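2025-09-01

# Giving up the second car

We sold the older car at the end of last summer, so I now have a full year of getting by with one. A few people have asked how it went, and I keep giving a different answer depending on the weather. I'll try to put it all down in one place.

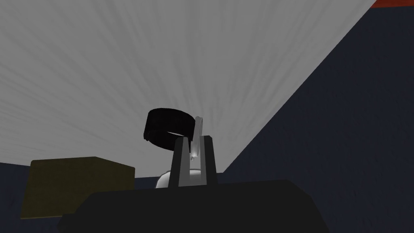

## Why we did it

The car was costing more than it was worth. It needed brakes, two tires and something to do with the exhaust, and the quote came in at more than a dealer would have paid for it. It also sat in the driveway most of the week. I work from home three days and only drive to Hokent for the other two.

I sold it through a used car lot in Mak. They offered 100 dollars less than I wanted and I took it - I didn't feel like having strangers come by the house to look at it.

## Getting to work

The 31 bus runs from the end of our street to the middle of Hokent. By car the trip was half an hour. By bus it is closer to an hour, with most of the extra time spent going around the hospital and the college. I read more than I used to. I also wait more than I used to, and the stop has no shelter, so I bought a proper raincoat in the first month.

The morning bus has been late often enough that I take the one before it. Going home is easier. If I miss one, I walk over to the library and sit there until the next.

A monthly pass is 71 dollars. My share of gas was more than that before you even get to insurance, so the pass pays for itself with no trouble.

## Groceries and errands

This was the part I expected to hate. We used to make a lot of small trips, usually because one of us had forgotten something. Now we do one big shop and keep a list on the refrigerator. If it isn't on the list we go without until the next week. We ran out of coffee twice in the winter, and there is now a spare bag behind the flour.

For small things I use my bike with a Claludetti rack on the back. It holds two full bags. The straps are stiff and the buckle on the left side has started to slip, but I'd buy it again at the price.

## When it didn't work

Dentist appointments were a pain, and so was a week in the spring when we both had to be in different towns early in the morning. I rented a car that week. It came to nearly 120 dollars with the insurance, and I had to go out to Jirnatach to pick it up, where the rental office closes at five.

The other problem is visiting my parents. They live off any bus route, so those trips have to be planned around when the car is free. I see them a little less than I did. I don't like that, and I haven't fixed it yet.

## What's next

We're keeping it to one car for another year. The insurance renewal comes in September and I'll compare a couple of quotes this time instead of letting it roll over. I also need to replace that buckle before the rack drops a bag of groceries in the road.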